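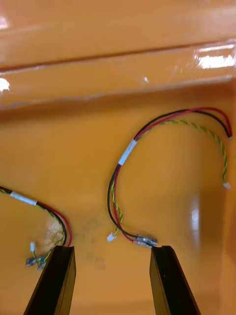
Margery Tolland

4.2 Keeping parts that may never be needed

Anyone who has spent an afternoon behind the counter of a small repair shop will know that the repairing is only part of the day, and that a good deal of the rest goes on looking for things. Our visits to the 39 shops in Brinard and Rothe were meant, at first, to be about prices and waiting times. Shopkeepers were kind enough to answer those questions, but again and again they led us gently back to their shelves, and by October we had accepted that the shelves were what we ought to be writing about.

The stock books we were lent hold 2306 entries between them, and we read every one. Motors, door seals and knobs are written up with some care, usually with the make of the appliance and often with a note of where the part was bought. Small electrical parts fare much worse. Wire harnesses of the general sort shown in Figure 3 tend to be put down as "leads, mixed" or simply "wires", and in several books they do not appear at all, though their owners assured us that they had plenty.

Figure 3. Two small wire harnesses on glossy orange plastic.

It would be easy to call this carelessness, and we did wonder about it ourselves in the early weeks. After a longer acquaintance we came to see it a little differently. A door seal is bought to be sold, and the shopkeeper would like the money back. A harness has more often been saved from a machine past mending, so it has cost the shop nothing and there is no bill to copy into the book. What is known about it lives in the memory of whoever put it away, and that works perfectly well until that person retires or takes a fortnight by the sea.

We asked each shop to find us one saved part of our choosing. The quickest had it on the counter before we had taken our coats off, while the slowest search took about 20 minutes and a telephone call to a former partner. Shops that bought through Stadus, whose delivery notes come with a spare sticky label, were rather better at marking their saved parts too, and we suspect the labels were simply to hand. The shared list set up under the Plidum scheme was spoken of fondly but seldom used, chiefly on the grounds that it asks for a part number, and a saved part may well not have one.

We return to the question of part numbers in Section 5, where the shopkeepers' own suggestions for the list are set out at greater length.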